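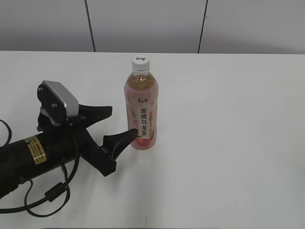 Chapter 4

What the Label Promises

A bottle of peach tea makes several claims before anyone has opened it. It claims to be tea. It claims, with a fruit on the front, some connection to peaches. If it names a variety such as oolong, it claims a particular kind of leaf, handled in a particular way. It does all this with very little space, and most shoppers take the whole bundle on trust in the time it takes to reach into a cooler.

This chapter asks how much of that trust is earned. The short answer is: some. The longer answer takes up the next four sections, and it is less comfortable than the one found in most marketing handbooks, where a package is described as a "conversation" between the maker and the buyer. A conversation has two sides. A package does all the talking, and the buyer gets to say yes or no.

In Chapter 3 we looked at the shape of containers and what it costs to ship them. We now turn to the printed surface. We will stay with bottled tea for most of the chapter. It is cheap, it is sold nearly everywhere, and the liquid inside gives away very little by its looks. A carton of eggs can be opened in the store. A melon can be thumped, for whatever good that does. With tea there is the color, if the plastic is clear, and there is the label.

By the end of the chapter you should be able to:

- separate the statements on a package from the suggestions on it
- explain why color is weak evidence of flavor or strength
- set up a plain inspection of a single package, and write it up so that another person could check it
- say what a shopper survey can and cannot show

4.1 Statements and suggestions

Pick up any flavored drink and sort what you find on it into two piles. In the first pile go the things that could be shown to be false. The name of the drink belongs here, along with the volume, the list of ingredients and the address of the bottler. In the second pile go the things that could not be shown to be false by any test you can think of. A drawing of a fruit goes in the second pile. So does a leaf, a soft color, a brushstroke style of lettering.

Take the case of a label with the words for "peach oolong tea" in Chinese characters, 蜜桃乌龙茶, set in black on a white panel, with a pinkish peach color around it and a peach drawn near the base. The five characters make a statement. The peach color and the drawn peach make a suggestion. Most readers will feel that the two say the same thing, and that feeling is what the designer is paid for. But suppose the drink held peach flavoring and no juice at all. The words might still be allowed, depending on the rules where it is sold. The drawing would still be there, as round and ripe as before.

The first character of that name, 蜜, means honey. Put together with the next one, it makes the ordinary name of a sweet, juicy kind of peach, and it is not a promise of honey in the bottle. A student who works from a character-by-character dictionary will get this wrong. Students in our own courses have, and one of them built half a term paper on the missing honey. Read a label in the language it was written in, or find someone who can.

It is often said that shoppers understand all this and are not fooled. The claim deserves a harder look than it gets. Understanding that a drawing is only a drawing, when a teacher asks you about it, is one thing. Keeping that in mind in the third aisle of a grocery store with a child pulling at your sleeve is another. We know of no good reason to assume that the first ability carries over to the second.

4.2 The Sasora survey

The study most often cited in our own teaching is the one that Aarti Srivastava ran for Sasora, a bottler of fruit teas. Shoppers were shown a package and asked what they expected to find inside. There were 3,086 usable replies, and the headline finding was that people who saw a fruit drawing expected more fruit than people who saw the same label without one.

We have used that finding in lectures for years and we still think it is probably right. But look at how it was reached. The shoppers saw flat pictures on a screen. They could not turn the package around to read the back. They were not spending money. They were asked about fruit, in so many words, and a person who has just been asked about fruit will go looking for it. The report, issued in December 2019, mentions the first of these problems in a footnote and the others not at all.

A large number of replies does nothing to fix a leading question. If the question tilts the answer, then asking it 3,086 times gives a very steady reading of the tilt. Abhishek Tomar tried a smaller version the following July for the retailer Trulleo, with 400 shoppers and an open question ("What do you think this is like?"), and found that the drawing mattered less. He also changed the flavor and the size of the package between the two studies, so the results can't be laid side by side. This is a pity, and it is common. People who repeat a study can rarely resist improving it.

Neither study tells us what shoppers thought after drinking the tea. Keep that in mind when you meet the phrase "consumers were misled." To be misled, a person has to expect one thing and get another. Both studies measured the expecting and left out the getting.

4.3 Looking at one package

Before you survey anyone, learn to look at one package properly. The exercise sounds too simple for a college course, and every year a few students skip it. Their later reports tend to be full of things that were never on the label.

Use a plain, light table with nothing else on it. A patterned cloth or a heap of notebooks will pull your eye away, and colored surfaces throw their tint onto clear plastic. Stand the package upright. Look from the front first, then move yourself to the side and look again, leaving the package where it is. Do not open it.

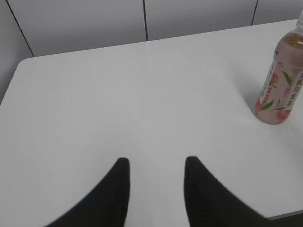
Write down what you see from each position, and mark the position next to each note. A curved label never shows itself all at once, and designers know which slice of it will face the shopper. What sits in that slice was chosen to be there. What sits around the back was often placed there under orders. The two parts of a label can differ so much in tone that they seem to come from different companies, with a drawn fruit on one side and a gray block of tiny type on the other.

Keep three columns. The first is for words, copied exactly, in the original script if there is more than one. The second is for pictures and colors. The third is for anything you catch yourself believing about the contents. Leave the third column until last and be strict with it. "Light and not too sweet" is a belief. So is "good quality." If you can't trace a belief back to an entry in one of the first two columns, it came from you, and it should be crossed out or at least flagged.

Now consider color. Through clear plastic, a tea may look pale gold or amber or nearly brown. Many people read a darker liquid as a stronger one. With loose tea brewed at home from the same leaves, there is something to this. With bottled tea it is a poor guide. Different leaves give different colors at the same strength, coloring may be added, and the depth of liquid you are looking through changes with the width of the bottle. A pale tea in a wide bottle can look darker than a stronger tea in a narrow one. A pink label wrapped around the body may warm the look of the liquid above it too, though how much it does so is a matter of opinion, and we have seen no measurement that settles it.

The Homunbridge teaching notes, which many instructors use with this chapter, suggest holding the bottle up to a window. We would skip that. Window light changes by the hour, and two students working on the same drink in the morning and the afternoon will bring back two different colors and argue about them.

4.4 How much should we conclude?

Sachdeva's well-worn rule is that a label should be judged by what a reasonable shopper would take from it. The rule has a pleasant sound. In practice it moves the whole difficulty into the word "reasonable" and leaves it there. Is it reasonable to think that a peach tea contains peach? Most of us would say yes. Is it reasonable to think that it contains a lot of peach? Here the room divides, and it divides again when the size of the drawing is mentioned.

Makers argue that a fruit drawing is there to help a shopper tell one flavor from another on a crowded shelf. There is truth in this. It is also convenient, and it does not explain why the fruit drawn is always such a fine one. Critics of the industry have their own weak spots. They often speak as though every suggestion were a trick, and would apparently be satisfied only by a white label with black type. A shopper who can't read the language on the package may get more honest help from a drawn peach than from any number of printed words.

We take no side yet. Section 4.5 sets out the main legal approaches, and Section 4.6 returns to the survey problem with better questions.

Before you read on

1. Choose a flavored drink you have never tasted. Fill in the three columns described in Section 4.3 and bring them to class, along with the unopened package.

2. Trade packages with a partner and repeat the exercise without seeing each other's notes. Compare the third columns first.

3. Rewrite the question used in the Sasora survey so that it does not mention fruit. Explain in 12 lines or fewer what your version would fail to measure.

4. Find 2 packages of the same flavor from different makers. List only the statements on each, leaving out every suggestion, and note whether you could still tell from your list which one you would rather buy.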